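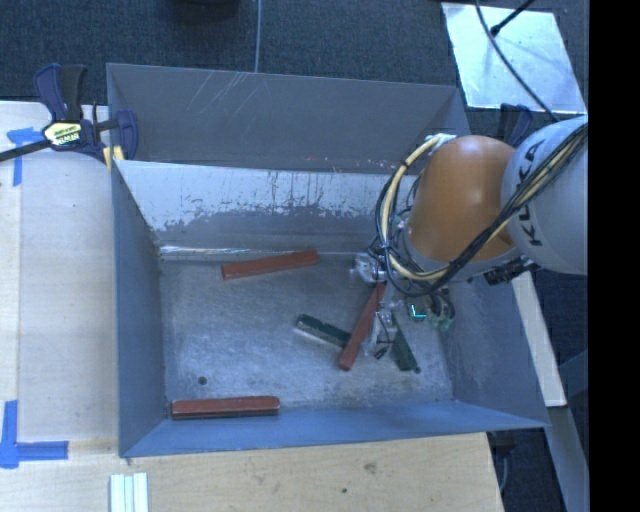
Veddale – blocos coloridos em caixa de metal

Bem-vindos à Veddale! Esta coleção é dedicada a uma coisa muito simples: blocos compridos, retangulares, espalhados no fundo de uma caixa metálica cinzenta e aberta. Começou como um apontamento do Subbarao Bangera sobre a maneira como as peças caem umas sobre as outras, e fomos ficando cada vez mais presos ao assunto (quem já brincou com blocos percebe logo porquê!).

O que há cá dentro

São 100 arrumações diferentes, cada uma com a sua ficha. Em 85 delas há pelo menos um bloco a tapar parte de outro, e são as nossas preferidas. As cores principais são o castanho-avermelhado e o verde-escuro. Nas fichas escrevemos só "vermelho" e "verde", para poupar nos dedos.

Na arrumação de abertura há três vermelhos e dois verdes. Um dos vermelhos está bem inclinado e passa por cima da ponta de um verde, enquanto outro ficou quase deitado junto à parede da frente, com as arestas mais claras do desgaste. Adoramos essas arestas! Ajudam imenso a perceber onde acaba um bloco e começa o metal.

Sobre a caixa

A caixa tem marcas de uso e ainda bem. A parede inclinada do fundo tem uma faixa esbranquiçada e gasta, o chão está raspado e há uma costura que brilha bastante. Convém não confundir esse brilho com a aresta de um bloco – já aconteceu a dois de nós. O furinho redondo no chão também não é peça nenhuma.

Campos da ficha

arrumacao: número de ordem, a partir de 1
cor: vermelho ou verde
apoio: chão, parede ou outro bloco
tapado: sim, não ou em parte
notas: texto livre, em português

As notas são escritas à mão por Amirul Yeoh e Nithin Rao. O Amirul é mais poético, o Nithin usa abreviaturas; deixámos tudo como estava.

Problemas conhecidos

Em 18 fichas o campo "apoio" ficou vazio, quase sempre em blocos encostados à parede e a outro bloco ao mesmo tempo. A versão 2 vai aceitar os dois valores, separados por vírgula. Se tiverem uma ideia melhor, escrevam ao Sreekumar Kandasamy, que está a rever os campos até maio e gosta mesmo de receber sugestões!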